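Gallery: the hand-held gripper trials, 2 sessions in

Posted by Ebere Effiong

Skolon asked for pictures to go with the write-up, so this page is for people who would sooner look than read. I should say up front that I came to this method as a doubter and I am still one. The claim is that a person can carry a gripper by hand, do kitchen chores with it, and hand the recordings to a learning program that will then run an arm without ever having seen that arm at work. Paduvano's paper reports it going well. Our own numbers are thinner than that.

We collected 900 demonstrations in all. After Nyberg threw out the ones with bad tracking or a dropped object, 251 were left for training. I don't love that ratio, and I would like to see it printed in the first paragraph of any paper that comes out of this.
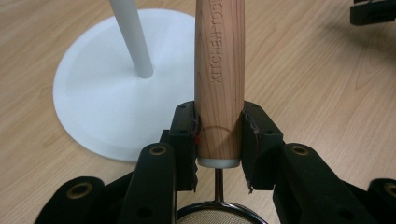
Grasping long, round tools was the task I argued for, and it is still the one I trust least. A person feels a handle start to turn and squeezes harder without thinking about it. None of that goes into the recording. What the program gets is closer to this view: pale wood held upright between two black pads, the lining along their inner edges gone ragged, "KITCHEN TOOL" running up the shaft. I'd want to know how much of a good grip comes from the padding and how much from the hand behind it. Bruno thinks fresh padding would change the results by very little. He may be right, but we haven't tested it, and until we do I won't sign off on a sentence that says the method "handles everyday utensils."

The strainer is another worry. Thin wire and shiny metal are hard on any camera-based method, and the paper groups them with spoons and spatulas under one success rate. I have asked for them to be split out.

Still on the list before July: the same tasks on a darker table, a second person doing the demonstrations, and a run with the lettered side of each tool turned away from the camera. Raw logs are on the group drive under Skolon. Corrections to me, please, and not to Nyberg.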